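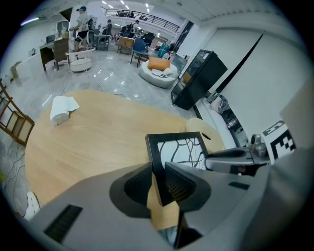

Comparing a hand-held gripper with tracked gloves on the same task

This page explains how to run a side-by-side test of two ways of recording manipulation: a hand-held gripper with two jaws, and a pair of gloves with a marker cube on each. It assumes you already have both working and calibrated. If you don't, do the calibration pages first, as nothing below will make sense of bad tracking.

The notes come from the test we ran at Drenska in June, when we had to choose one of the two for the Plaltness arm.

Choosing the object

Use the same object for both devices. A small picture frame is a good choice. It is stiff, it is flat, it has corners that can be picked out in the video, and it can be held in one set of jaws or in two hands. Avoid anything soft for the first round. We started with a folded cloth and threw the results away.

Put the object on a table with clear space near the edge where the operator works. Other items can stay on the table as long as they are out of reach and don't move between runs.

Setting up the gripper

1. Close the jaws fully and zero the width reading.
2. Open them and check that the reading returns to the same maximum each time. Ours drifted after a long session, so check again after every break.
3. Look at the view from the gripper camera. You want both finger pads in view and the marker on the side of the body clear of your sleeve.
4. Pick the object up once slowly and watch the preview. A flat object held upright will hide a good part of the table behind it. If you need to see the place where it will be put down, approach from a lower angle.

Grip pressure is up to the operator's hand, so agree on it beforehand. We asked for the lightest grip that would lift the object without it turning. Two operators will still differ. Record who did each run.

Setting up the gloves

1. Put on the harness first, then the gloves. Doing it the other way round is awkward with the cubes in place.
2. Tighten the shoulder straps so the camera does not swing when you lean forward.
3. Sit at the table and bring both hands to the edge. At least two faces of each cube should be visible in the preview.
4. Turn each wrist slowly in both directions and note where tracking drops out.
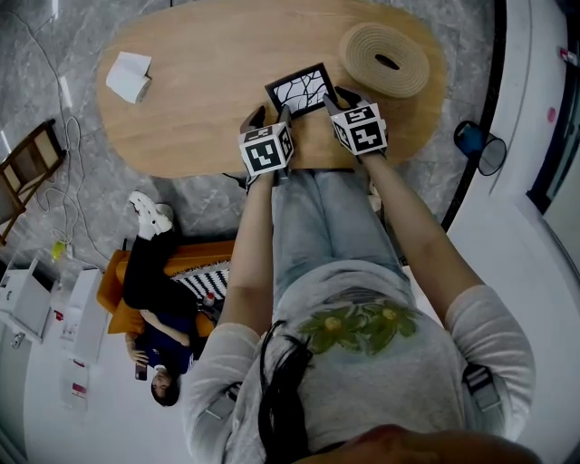 Hold the object by its lower corners, with the fingers well under the cubes. If you grip from the sides with your wrists turned in, one cube tends to cover the other from the head camera, and the software will guess. Long hair should be tied back if it falls in front of the lens. The camera looks almost straight down, so anything hanging forward is in the way.

Running the test

Do nine runs with each device before swapping operators. Each run is the same:

– start with the object flat on the table
– lift it
– hold it upright for 4 seconds
– tilt it towards you
– lay it flat again and let go

Say the run number aloud at the start. Bujar Berisha, who did our syncing, found this quicker than matching timestamps by hand.

Don't repeat a run because it went badly. Failed grasps are part of the comparison. Only repeat if the recording itself stopped.

Reading the results

Export both sets at the same rate and load them into Grultitz, or whatever viewer you use. Look at three things: lost tracking frames, the path of the object during the tilt, and how long each run took.

Our full set came to 829 clips after trimming. We set 200 aside for checking by eye. The gripper gave cleaner paths and a direct reading of jaw width, which we could send to the arm with very little change. The gloves were faster for the operator and much better for anything needing two hands, but they lost more frames and the finger positions had to be worked out afterwards.

For a single arm with parallel jaws we chose the gripper. The Villalba rig has two arms, and there we are still using the gloves – mostly for the tilt and hand-over tasks.

Known problems

Gripper marker not found: check for glare from ceiling lights on the marker. Turning your body a little usually fixes it.

Left and right gloves swapped in the export: the cube IDs were assigned in the wrong order. Change them in the config file and export again. There is no need to record again.

Width reading jumps at the start of a clip: trim the first few frames.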